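Owner's Guide > Trummer 700 > Running-in and First Service

Last updated: Fri 28 August

4.2 Running-in the engine

The Trummer 700 leaves the factory with mineral running-in oil. This oil must remain in the engine until the first service and must not be topped up with a fully synthetic grade.

1. Place the motorcycle on its centre stand on level ground.
2. Check the oil level through the sight glass. The level must lie between the two marks.
3. Start the engine and allow it to idle until the temperature warning lamp goes out.
4. Ride off gently in first gear. Vary the engine speed and avoid long periods at a constant throttle.
5. Do not exceed 80 km/h for the first 40 km.

CAUTION: Do not rev a cold engine. Damage caused in this way is not covered by the Ellance warranty.

New tyres have a smooth surface and offer reduced grip. Lean angles should be increased gradually, and hard braking should be avoided except in an emergency. 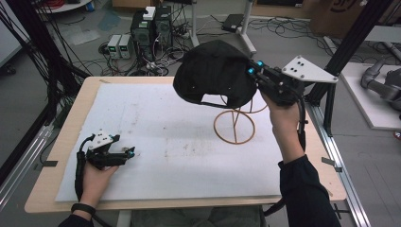

4.3 Adjusting the drive chain

The chain will stretch slightly during the running-in period. Check the slack before the first long journey and again at the first service.

1. Switch off the ignition and select neutral.
2. Turn the rear wheel and find the tightest point of the chain.
3. Measure the vertical movement midway between the sprockets. The correct figure is 40 mm.
4. If adjustment is needed, loosen the axle nut and turn both adjusters by the same amount.
5. Tighten the axle nut to the torque given in the table at the back of this guide – a torque wrench must be used.
6. Spin the wheel and measure the slack again.

WARNING: Keep fingers and loose clothing clear of the chain and sprockets. Never turn the wheel with the engine running.

Note: Models fitted with the Clamum rear carrier require the lower carrier bolts to be removed before the axle nut can be reached.

4.4 First service

The first service is due at 700 km and must be carried out by an authorised Climau workshop. The service booklet must be stamped and signed by the workshop. Owners who cannot reach a workshop in time should write to Aoi Tanabe, Owner Support, before the distance is exceeded, quoting the frame number and the current odometer reading.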